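Dicas de oficina: recolher exemplos para uma mão robótica sem perder a paciência

Atualizado a 7 de agosto

Quem chega a esta página já montou o simulador, já abriu a pasta dos episódios e já descobriu que o modelo aprende com enorme dedicação tudo o que fazemos mal. As dicas que se seguem vêm da bancada da Firnlow, onde passámos julho a gravar preensões. Das 204 gravações desse mês, 48 foram para o lixo, e a culpa foi quase sempre de quem estava aos comandos.

1. Limpe a mesa, mesmo a virtual

A tentação de decorar é grande. Uma caneca aqui, uma planta ali, e de repente a rede neuronal tem opiniões fortes sobre plantas. Comece com um objeto só e um fundo sossegado. As distrações entram mais tarde, num lote à parte e com nome próprio na pasta.

2. Comece com os dedos abertos

Um episódio que arranca com a mão já fechada ensina a mão a estar fechada, talento que ela dispensava. Deixe folga dos dois lados da peça e espere 25 fotogramas antes de mexer no que quer que seja. Parece uma eternidade. Beba um gole de café.

3. Escolha a vista a partir da mão

A vista geral fica muito bem nas apresentações. Para treinar, preferimos olhar por entre os dedos: vê-se o espaço entre cada ponta e a peça, e é aí que as coisas correm mal. O cilindro preto é o nosso exercício de aquecimento, com a madeira avermelhada por trás a dar o contraste que a mão, quase da mesma cor, lhe nega.

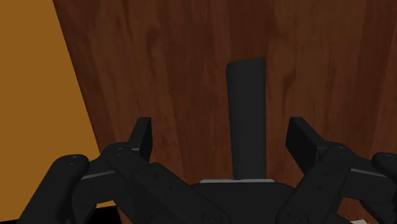

4. Mude uma coisa de cada vez

Posição da peça, cor do fundo, luz: uma por lote. A Thilini Kanagaratnam mudou as três na mesma tarde e passou a semana seguinte a perguntar ao gráfico o que lhe tinha acontecido. O gráfico não respondeu. Nós fazemos lotes de seis episódios, pequenos o bastante para deitar fora sem luto.

5. Guarde os falhanços, mas etiquetados

Uma peça que escorrega é informação. Uma peça que escorrega com a etiqueta "sucesso" é sabotagem. Escreva o resultado logo a seguir à gravação, antes do almoço e antes de a memória começar a embelezar.

6. Dê nomes decentes aos ficheiros

"teste_final_2_bom_mesmo" não é um nome, é um pedido de socorro. Objeto, fundo, lote e número chegam perfeitamente. Se dois operadores partilham a pasta, junte as iniciais, que também servem para saber a quem oferecer o curso de reciclagem.

7. Pare quando a mão lhe doer

A sua, entenda-se. Depois de muito tempo a teleoperar, os gestos ficam tortos e preguiçosos, e o modelo copia-os com toda a fidelidade. Faça uma pausa, reveja o último lote em velocidade dupla e apague sem piedade o que lhe der vergonha mostrar a um colega.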